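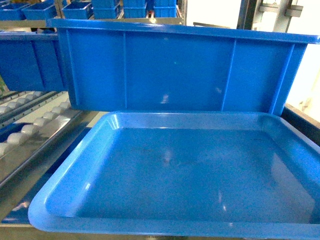
Kernside, August

Gravity flow rack for a gift wrap stockroom – am I nuts for loving this?

binlady_fluris wrote:
Long-time reader, first real post in Storage & Shelving! I pack orders for Fluris (gift bags, tissue, ribbon, all the fun paper stuff) and we finally moved off flat shelves onto a sloped roller rack with blue bins. Load from the back, pick from the front, and the next bin rolls down to you. I have been grinning all week. We shipped 743 orders last month off the old shelves and I spent half of that time on my knees reaching for whatever had slid to the back.

What I want to know is how you all set yours up. Do you keep one product per lane? Do you use the low trays for small flat stuff, or go with deep bins for everything? I like the shallow ones a lot for picking because you can see the whole floor of the tray, but the deep ones hold so much more.

rollerwheel_ray wrote:
You are not nuts. I switched my garage parts business over two years ago and would never go back. One lane per product, always. The minute you mix two things in a lane you get a surprise at the front, and the surprise is always the one you don't need.

tapegun77 wrote:
Going to disagree with Ray a little. One product per lane is great if you have the lanes. With gift wrap you've got a zillion prints and most of them sell slowly. I'd give the fast sellers their own lane and let the slow ones share a bin with a divider.

binlady_fluris wrote:
A divider, good idea!

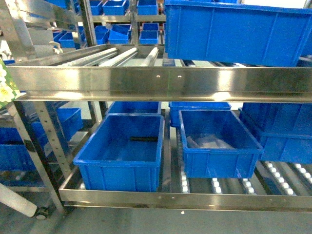
Front side of the rack, lower shelf and the rollers.

The steel front rail is my favorite part. It stops the bins nicely and it wipes down in a second. And the little white wheels are so smooth – even a full bin of paper bags moves with one finger.

rollerwheel_ray wrote:
Oh that's a good looking rack. Love the polished steel. Mine is painted and chips like crazy.

One nitpick: get the plastic film out of that bin on the right. Loose film is the enemy on rollers. I had a piece work its way over the side and wrap around a wheel, and the whole lane behind it hung up. Took me 20 minutes with tweezers.

tapegun77 wrote:
Ray, it's inside the bin. It's fine.

rollerwheel_ray wrote:
It's fine until it isn't inside the bin! Keep a trash can at the end of the rack. And whatever the black rod thing is in the left one, give it a home too.

binlady_fluris wrote:
Ha, fair on both. Trash can is going in tomorrow morning.

Next question, and this is the one I go back and forth on. Do you store paper gift bags flat in a stack or standing up like files? Flat packs tighter. Standing means I can flip through the prints. My coworker is firmly in the flat camp and we've been debating it over lunch.

plosten_paula wrote:
Flat! Standing bags slump when the bin is half empty and then the bottom corners get dinged. I sold cards and bags at the Chauke market for years and every bent corner was a bag I had to mark down.

tapegun77 wrote:
Standing, with a bookend. Problem solved.
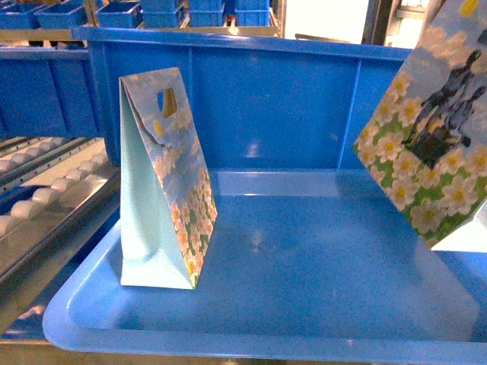 Damir Ivanov

Jumping in because I do the receiving at Fluris and I'm the coworker from the flat camp (hi!). These daisy prints are the ones we argue over. I adore them, by the way, all those white flowers with the yellow centers, and the small one with the clouds is so cheerful against the blue plastic. It does stand up by itself in the tote, I'll admit that. But one bag standing is easy. A row of them on a slope leans toward the front rail, and the large size leans hardest.

plosten_paula wrote:
Welcome, Damir! Glad to have backup. And I'd buy that small one today.

tapegun77 wrote:
The slope is a fair point, I was picturing a level shelf. Could you turn the bags so they face the side of the bin? Then gravity pushes on the edges and the row stays put.

Damir Ivanov wrote:
Sideways! We haven't tried that. The large ones might be too wide to turn, but the small ones should fit with room to spare.

rollerwheel_ray wrote:
Try it with a half-full bin, that's the real test. And put the large ones flat on the lower shelf so you're lifting them at waist height.

binlady_fluris wrote:
Okay, plan: small bags sideways and standing, large bags flat, fast sellers get a lane each. Damir gets to pick which lane the daisies go in. I'll report back once we've done a full restock!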